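The kitchen that never needs wiping down

By Dwynwen Foulkes

I have burned a great many onions in my life, so I came to Vemetti with a soft spot for anything that might take over the cooking. It's a practice kitchen, sold by a small firm called Prastden, and it lives entirely inside a computer. You rent it by the month, put your two-armed robot in it, and let the poor thing fumble to its heart's content before it goes anywhere near your crockery.

Moments from one session in the simulated kitchen: 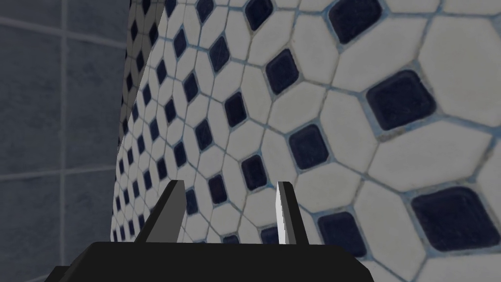
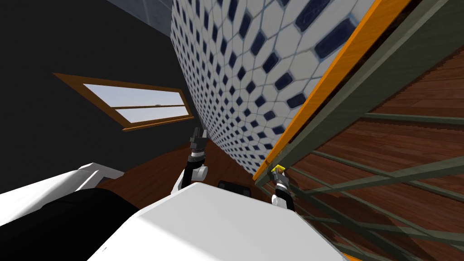
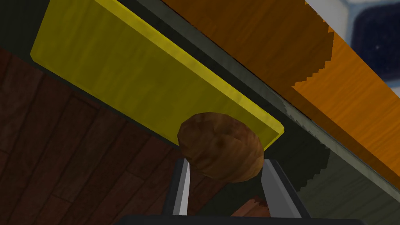 What you get for your money

The basic plan costs £50 a month and comes with 23 rooms, and you can tilt the robot's view as wildly as you please. I spent a happy August afternoon with Myfanwy Watkins, who looks after the room designs, and we talked far longer about grout than I'd expected to — she is very fond of grout. Her tiles have a bit of smudging and her floors have proper grain, and I did like that.

Close up, things are plainer. The edge where orange wood meets the grey-green beneath it comes out in little steps, and the lump between the fingers could be a potato or a bread roll for all I could tell. Cledwyn Rosser, who wrote the grasping side of it, says sharper edges would slow everything down, and he'd sooner have the speed.

Setting up took me 3 hours and two pots of tea. The handbook is friendly but badly ordered, and I'd ask for a better index before I asked for more rooms.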